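Testers Wanted for the Lutier Gripper Kit

November 2022
Posted by the Rasar test desk

Rasar is looking for 17 people to spend four weeks with the Lutier, a two-finger gripper kit for small robot arms, and then tell us what is wrong with it. We have our own list. We would like to see whether yours is longer.

You should own or have regular use of a small arm, be able to follow a wiring diagram, and be willing to write things down. Programming experience helps. Patience helps more, particularly around page 11 of the manual, which Georgiev in Joresberg has translated twice and may yet translate again. 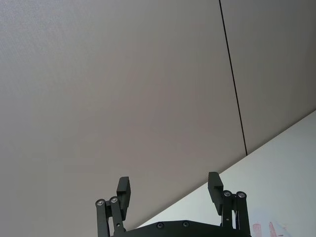
Do I have to send the kit back afterward?

Testers who turn in all four weekly reports keep it. Everyone else gets a prepaid box and a polite reminder, followed by a less polite one.

Each report is a short form plus whatever you care to add. Tell us how long setup took, which screws you dropped, and what you asked the fingers to hold. Please stick to household objects. Pets are not household objects.

We pay $150 on receipt of the last report. Shipping is on us. Snacks, bench space and explanations to your family are on you. Kits go out in batches, and results will be published in June with names removed, unless you ask us to leave yours in.

To apply, send a paragraph on your arm and the last thing it broke.

Last updated: November 2022 batch, applications open

Contact | © Rasar | Back to top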